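Unit 2715

1. Intake

The tower came from the Lunside pumping station on a Thursday, taped into a carton meant for a smaller machine. The work order was from Skerner Water. It asked for the contents of one hard drive and, if possible, an explanation.

The station had been shut for 16 years. The power feed to the control room was cut the same week. In May a crew went in to measure the roof and found the monitor on, showing a level reading for a tank that had been drained and sold. They pulled the plug. The reading stayed up for 20 minutes — long enough for one of them to write it down.

2. Bench

I laid the case on its side and took the panel off. The board was green and ordinary. The socket was open and had no processor in it. The memory slots were empty too.

I checked the work order again. It said "as found."

The Wallton depot had sent a processor and a memory module in a separate bag, with a note that these were spares and had never been installed. I put them on the fixture board with the other parts and went back to the case. The battery on the board read zero volts. The drive was still in its cage. 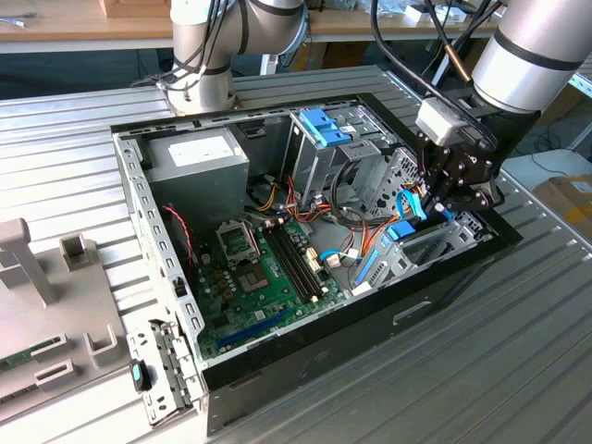
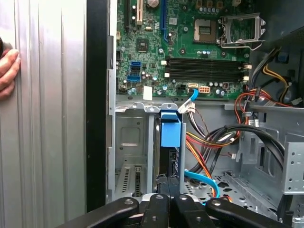
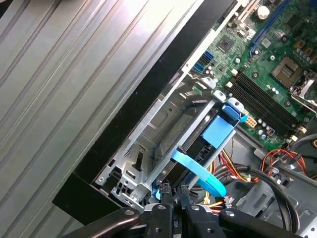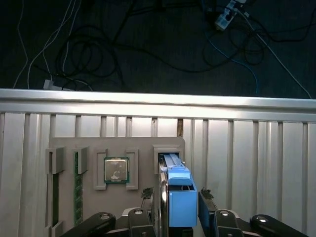 3. Drive

The drive mounted on the first try. It held one file, a log written by a program called Matei. Each line was a time and a level. There was one line per hour, with no gaps, through all 16 years.

The levels were low at first. They rose slowly and held at 70 percent from the winter after the closure. I compared the last entries with the slip from the roof crew. They agreed to the decimal.

I copied the file twice and wrote the checksums on the work order. Under "explanation" I put "none."

The second copy was one line longer than the first. I looked at the clock, then at the entry. It was on the hour, and the level was 71.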